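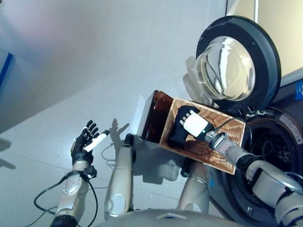
Someone in the back row last week asked why the planner doesn't just take both arms as one big chain and be done with it. Fair question, goes on the list for the lab.

Home | Syllabus | Notes | Labs | Contact

Notes 5 - two-arm planning, collision checks

Quick version. One arm at the washer, other one up with something in the hand. Each arm planned seperately = fast, but they share the torso, so check arm vs arm too.

Held items: attach to the hand link in the collision model BEFORE planning. A box in the grip sticks out well past the fingers. Open door = own obstacle, not part of the machine body.

Kelico planner settings for lab: timeout 2 s, 14 restarts. Padding stays at default. Wivonness logs have 2940 plans, use those for the failure plots, dont record new ones.

Cables not modeled. Keep wrist rotation small, watch the limits.

Head view loses whatever is behind the forearm. Old map cells stay put until cleared, so clear them by hand in Brabec before replanning.

Read ch. 5 before lab. Plots due in November, bring printout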